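**From:** Beril Karaca
**To:** kit-care list
**Subject:** Re: Folding and storing printed jerseys: revised procedure for the Foley shelves

Replies inline. I have trimmed the parts of Sorcha's message that concern the shelving order, as that thread is still open.

> Sorcha Ó Ceallaigh wrote:
>
> We took the July intake from Bornesbridge out of the boxes and a good number of the shirts had picked up marks on the front lettering. On the older ones the sponsor name has a crease straight through it. On two the lettering had stuck to itself, and it pulled when I opened the fold.
>
> I have been folding everything in thirds and then in half, as for T-shirts. Is that the cause, or is it the weight of the stack?

Both, in that order. Thirds and half is a good fold for plain cotton. On a replica jersey the half fold usually lands on the lower chest, where the sponsor lettering sits. A crease through heat-applied lettering becomes a line of weakness. Stack enough shirts on top and the two printed faces are pressed together as well, and that would give you the sticking.

Do not try to separate any more stuck lettering dry. Put the shirt in a cool room for an hour, then open it slowly from the side seam toward the middle. If it still resists, leave it closed and set it aside for Bornesbridge.

> Should we be ironing out the creases before they go back on the shelf?

No iron on the printed side under any circumstances. Turn the shirt inside out, lay a cotton cloth over the area, and press from the back on the lowest setting, no steam, 10 seconds at a time. Let it go cold before you move it. If the crease is still there after three passes, stop. Polyester takes a shine from repeated pressing and you will have swapped one fault for another.

> What fold do you want us to use instead?

Revised fold, to replace section 4 of the old sheet:

1. Lay the shirt flat, front up, on a clean table. Smooth it from the collar down with the flat of the hand. Do not pull at the hem.
2. Check collar trim, shoulder stripes, maker's logo, crest and sponsor lettering, in that order. Write down any lifting before you touch the shirt again.
3. Place one sheet of acid-free tissue over the whole chest.
4. Turn the shirt over onto its face, keeping the tissue in place.
5. Fold each side in at the outer edge of the shoulder. On most adult sizes this clears both the logo and the crest. Where it does not, fold narrower and accept a wider packet.
6. Lay the sleeves straight down the back. No diagonal fold on the sleeves if there are stripes on the shoulder.
7. Bring the hem up to a point just under the lettering, over a loose roll of tissue, then stop. No second fold.

The packet comes out long. It fits the Perkura boxes lengthwise but not the Plusari ones, which are too short for adult sizes. Keep the Plusari boxes for shorts and socks.

Maximum stack is 6 shirts per box, crest side up. The old sheet allowed more than 30 in the deep drawer, and I suspect that drawer is where most of your pressed lettering came from.

> The pale patterned ones are hard to check. I can't tell a mark from the pattern.

Agreed. On an all-over pattern in white and light blue, a scuff can look much the same as a streak. Two things help. First, use a low light from one side; lifting throws a shadow and pattern does not. Second, go by touch around the edges of the crest and along each letter, with clean dry hands. For the condition note, divide the front into collar, left chest, right chest, lettering and hem, and record each one separately, even if the entry is "nil". Left and right are as you look at the shirt, not as worn. The existing notes are mixed on this point and I will correct them as I come to them.
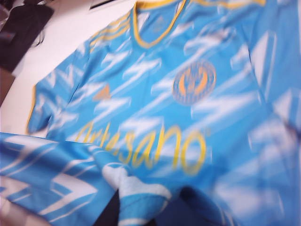 *Light blue shirt with white streaks, gold V-collar and "Artesano" across the chest. As viewed: logo left, crest right.*

For that pattern, record the inner collar as well. It is a separate entry on the form and is often left blank.

> Humidity in the Foley room was reading 85 last time I looked.

That is too high for anything with applied lettering, and it may account for part of the sticking. Please check the reading with a second meter before we move boxes. If both agree, nothing goes back on those shelves until it is down, and the shirts can stay flat on the long tables under tissue in the meantime.

Still open:

- Hangers for the goalkeeper tops. I would prefer flat, but the padding may not allow it.
- Whether signed shirts get their own box. My view is yes, one per box, tissue between front and back.
- Tissue order. Sorcha, please send me the sheet size you have left so I can match it.

Beril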